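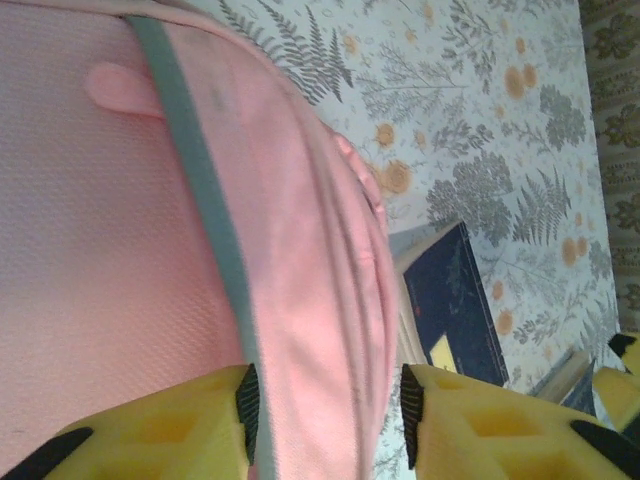

Flomo is a two-arm manipulation rig under construction in a shared workshop in Denesville, and the build group is looking for 4 people to join the next stage of work. The stage covers soft goods: bags, pouches, folded clothing, anything that changes shape when a finger touches it. The current test article is a pink backpack on a printed tablecloth, with a dark blue book lying beside it. The wrist view is the main input for close work. At that range the fabric, the strap and the black ribbed pads on the yellow fingers take up a large share of the pixels, and the arm has to pick an edge from very little context.

Positions

Teleoperator (2). You will drive the arms through set tasks and log each attempt. Steady hands and patience matter more than prior robotics experience. Training is given on the rig.

Mechanical (1). You will maintain the gripper fingers and pads, and print and fit replacements. You should be able to edit a parametric model, run a printer without supervision and measure with calipers. Knowledge of flexible filaments is useful.

Software (1). You will maintain the recording scripts and the episode checker. Python on Linux is required. Experience with camera calibration or time sync between devices is useful.

State of the build

Both arms move under leader control. The log holds 3452 episodes, of which 3000 have been checked and labeled. Cable routing at the wrist is still temporary. Open problems are pad wear, slip on smooth fabric and dropped frames when all cameras record at full rate. The Kaufmann power supply is shared between the arms and will be split during this stage.

Terms

Positions are unpaid. Bench fees are covered by the group, as are filament, pads and fasteners. Expect two evening sessions a week, three hours each. Participants must be 18 or older and complete the shop safety course before using the rig. Design files and recordings are released under an open license, with contributors credited.

Where

Fevwood Workshop, rear bay, Denesville. Street parking only. The bay is on the ground floor with level access.

To apply

Send a short note stating the position, your available evenings and one thing you have built or repaired. Photos are welcome. No resume needed. Use the contact form on the Fevwood site and put reference 3973 in the subject line. Applications close 27th July.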